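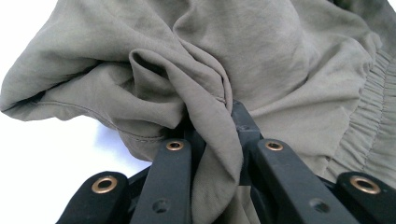

Clothing Reuse in the Residence Halls: Final Report

1. Background

At the end of every spring term, students moving out of Jeron Hall and Okatard Hall leave behind clothing that could still be worn. Until last year, most of it went into general trash. Our group was asked to find out how much clothing is discarded, what condition it is in, and whether a permanent exchange room would be practical.

2. Method

Collection bins were placed in the lobbies of both halls in May and emptied each evening at 6 p.m. Every item was weighed, sorted by type, and given one of three grades: wearable, repairable, or rag. Items with broken zippers, open seams, or missing buttons were graded repairable if the work could be done in under half an hour. Underwear and single socks were left out of the study.

We also sent a short survey to residents of both halls and received 123 replies.

3. Results

The bins took in 737 items. Shirts and light pants made up the largest share, followed by sweatshirts and outerwear. Okatard Hall produced more winter clothing, which we attribute to its larger number of students from out of state.

Grading was harder than expected. Faded color was easy to judge, but small faults were often missed on the first pass — particularly along hems and inside cuffs. 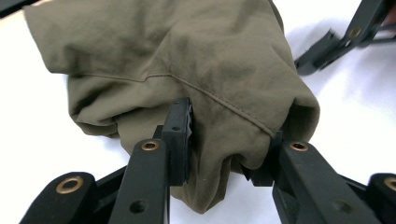 For this reason a second check was added in the final week, and 97 items were moved to a lower grade. Earlier batches were not checked again, so the wearable total is probably too high.

Survey replies favored an exchange room, although many students said they would use it only if the clothing had been washed first.

4. Recommendations

We recommend that the Nikzad Annex laundry room be used as a trial exchange space for one term, with washing done before items are put out. The repair bench should open on the same schedule. Rag-grade material can go to the Jomov recycling depot, which accepts mixed fabrics in sealed bags.

5. Limits of the Study

The study covered 2 halls and a single move-out period. Off-campus housing was not included, and item weights were recorded with a kitchen scale that was replaced partway through May.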